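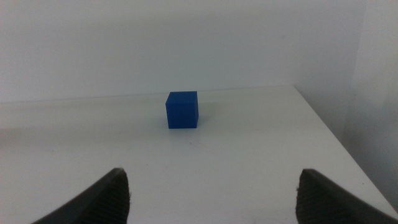

A blue cube on a white table, with the gripper's ribbed fingers open in front of it.

Still waiting for the robot that tidies up

Picking up a block is the first thing most robot arms are taught. At Detalstead, where the Evetti arm has been in testing since August, it is still part of the daily work.

The arm now gets through up to 35 pickups without a miss. The team logged 1398 tries with blocks and 751 with household things such as socks, spoons and mugs. Blocks went well. Socks did not – they fold, slide and never lie the same way twice.

Hoshino, which makes a rival arm, has had the same trouble with dish towels. Bemo has dropped laundry from its plans and is selling to small shops, where parts come in 2 sizes and always sit in the same tray.

That kind of job is ready now. Clearing a kitchen table after dinner is not, and the Detalstead team won't give a date for it.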